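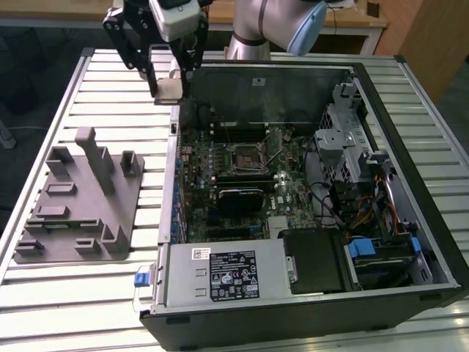

Search this site Enter keywords Go

Old office PCs get second run at Arnameck repair day

ARNAMECK - Got a desktop tower gathering dust? Bring it Sunday. The computer refurbishing drive is back at the Fahy building on Cutov Street, doors at 8 a.m., and organizers want towers more than anything else this time.

Last round took in 411 machines. Roughly 80 were past saving and got stripped for memory, fans and expansion cards. The rest went out to families and to the after-school program, most with a new drive and a good cleaning.

Laptops OK too, limit 2 per household. No tube monitors, no printers. Power cords are welcome, there's never enough of them.

Drives are wiped on site by Illico, the shop that runs the benches, but back up your own files first. Missing parts are fine. A tower with no processor or no side panel still counts, just say so at the desk so it goes in the right pile.

Parking in back, enter from the alley. Drop-off closes at noon or when the shelves are full, whichever comes frist. Pickup list for refurbished machines opens later in October.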